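21 Feb 2020, bench notes, small room

Wiped the table down again before doing anything else. Haugen spray, two passes, then a dry cloth. The grey smudges in the middle are fainter but still there, so I no longer believe Hedvig's theory that they are just dust from the corridor. Dust comes off. My guess is something rubbed into the matt surface, and a matt surface is exactly what we asked for in August when everybody was complaining about glare. Alvar wants to try the stronger cleaner. I would rather live with smudges than find out what it does to the top.

Moved on to the back wall. Vlastimil put new strip along the bottom of the left panel last week and says the draught has gone. I held a bit of tissue at the seam and it moved. He says I was breathing on it. Tried again with my sleeve over my face and it moved less, which proves very little either way. Left the strip on. Someone with more patience can do it properly, with the door shut and the corridor fan off.

Far rail: checked both corner brackets with the small spirit level. Left one good. Right one good as well, although the level itself is the old Jiser one and I don't trust it, it reads differently if you turn it end for end. Roald has a better one in his van. Asked him for it. Asked him last time too.

Side rails are where I have doubts. The drawing says 800 along the side and I get 800 on the left if I'm generous with the tape. On the right I couldn't get the tape to sit flat so I have not written a number down. Maj-Britt's position is that nobody will ever notice. Possibly so, but the last time she said that we took the whole thing apart.

Light levels next, since we had the lamps off anyway. New Podard tubes, supposed to be even across the whole top. The leaflet makes a lot of this. Held the meter at the front edge, the middle and the far corners. The corners are darker. They were darker with the old tubes too. I can't say the new ones are worse, but I also can't see what we paid for. Hedvig thinks they need to run for 45 minutes before you judge them. Gave them more than 45 and read it again, with no change worth the ink.

Block work in the afternoon. We are still using the dark block for the meeting-in-the-middle positions, and I am still not convinced it is the right thing to use. It shows up well against the white, I grant that, but the edges get lost as soon as anything dark comes near it. Suggested a pale one with a line round it. Alvar says the pale one is at Skistov with the rest of the box and he isn't driving out there for a block. Fair enough.

Set the position by eye, then by tape, then by eye again because the tape was in the way. Stopped there.

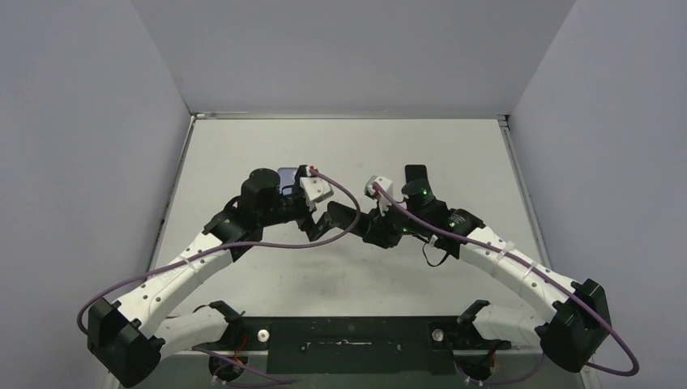
Block near the middle, both sides in. Smudges still showing.

Cable ties: left one on the long link is holding where I put it. Checked for rubbing at the elbow and found nothing I could swear to. Vlastimil thinks the loop is too generous, I think he'll be glad of it the first time something reaches further than planned. Leave alone for now.

Ran 17 tries at this position and wrote them up in the green book, page after the coffee ring. I don't want to put an average in here. Alvar has already told people upstairs that it looks promising, and I'd like to see 200 before anyone uses that word. Half of what we call improvement is probably us getting better at putting the block down.

To do:
Roald, level. Really this time.
Tissue test again with the fan off.
Measure right side rail with the steel rule.
Ask Maj-Britt who ordered the tubes and whether the old ones were thrown out.
Pale block, if anyone is going to Skistov.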